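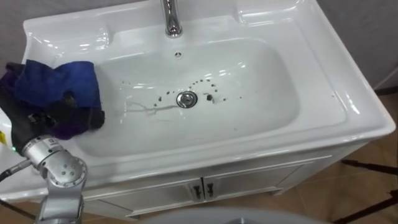 URKIS, 19 November 2020 — Drallier has published a practice guide for robots that clean bathrooms in occupied buildings. The 24-page text tells operators to keep one cloth for basins only and to have a person inspect each basin before it is signed off. 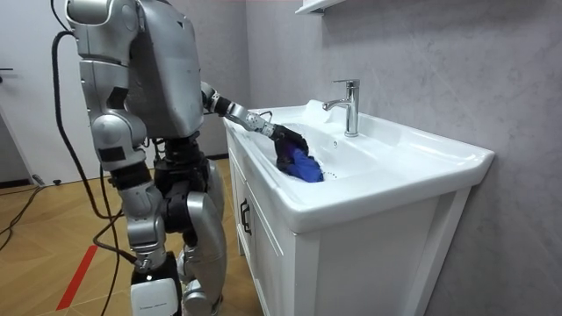

The guide took shape in October, after reviewers read 631 cleaning reports from sites in Bramley and Wuisan. Lise Poirier, its lead author, said most of the reports left out which cloth had been used. Color is now the first check: a blue cloth, like the one in the gripper at the basin, may not be used on toilets or floors. Cables on the floor must be kept clear of doorways.

Hüsnü Canpolat, who runs the Wuisan site, said the sign-off rule will add work — two extra staff on the early shift. The guide is voluntary. Comments are open until spring.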